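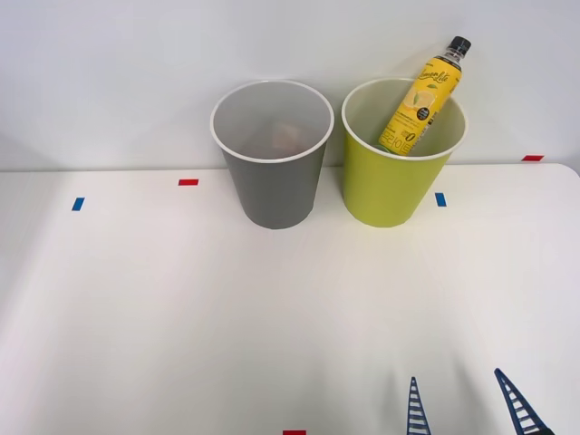
Philomena Annan thinks I should have bought a gripper and saved myself the spring. She may be right, you know, but then I'd have had nothing to fuss over at the workshop, and I do love to fuss.

2 July 2021
Posted by Eshun

I started on these ladder-pattern fingers back in April, when the old stiff ones kept squirting round things out sideways (a glue stick went clean behind the radiator!). The idea is that a finger with open cells gives a little and wraps itself around whatever it meets. My first pair gave far too much, and the second pair, which I'd been so proud of, split at the root. So this is pair number three, with a thicker outer rim, and I've grown very fond of it.

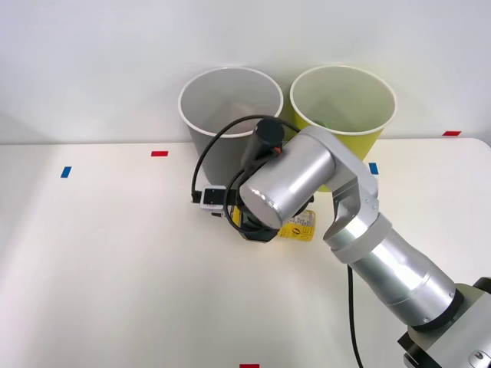

Willholm Shared Workshop · Robot Bench Group

The cable still bothers me. I've left it in a big loop so the wrist can turn, and I keep meaning to find a neater route for it, and then somebody puts the kettle on. Getting the arm to come down low without dragging the cable along took me five evenings of nudging waypoints back and forth, and my notebook now lists 106 of them, most crossed out.

Drink bottles are a fair test, I think, with that slippery label and a shoulder that narrows just where you'd like to hold on. I've been aiming for the lower body.
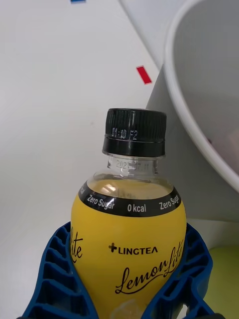

What I want to try next

Softer pads on the inside edge, and a slower close.

Comments

Seltik: What did you change at the root after the split?

Eshun: A bigger fillet, and plenty of patience!

Flovier: Clip the cable at the elbow, it did wonders for mine.

Last updated by Eshun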